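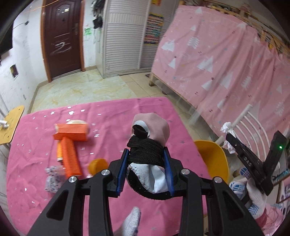
A hand-held gripper closed on a bundle of fabric over a star-printed pink tablecloth.

Wilitz blames worn pads for slipping grippers

Wilitz has told users of its hand-held grippers to stop work and check the jaw pads after a fault that lets the jaws ease open while the operator is still squeezing. The August notice covers 2,981 units, most of them used to record household chores for robot training.

The company says the rubber hardens with use and loses its hold on soft items. That may be so. But operators at Campos, the contractor that first reported the trouble, logged 132 dropped items in one month, and 55 of those came from tools with pads fitted that same month. The notice does not mention new pads at all.

Campos has asked Wilitz to look at the linkage pins instead. Its own repair bench in Plarkham found play in several joints and sent the parts back. Wilitz says it is "reviewing" them - the same word it used in its last two replies.

There is a safety side, too. Two operators reported pinched fingers when a jaw slipped and they grabbed for the falling item with the other hand. Neither was badly hurt. Wilitz calls this misuse, which is a handy way to describe something most people would do without thinking.

Then there are the recordings. Rendwood, which buys the data, wants every session with a slip marked before delivery. It has not said who pays for that, or what happens to the files it already has.
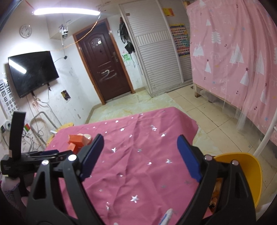 Can operators keep using a gripper while they wait for new pads?

Wilitz says to put it away until the pads are changed and the jaws have held a folded towel for 90 seconds. Campos is also pulling any tool with side play in the joints, whatever the state of its pads.

Replacement pads are free. Pins are not covered.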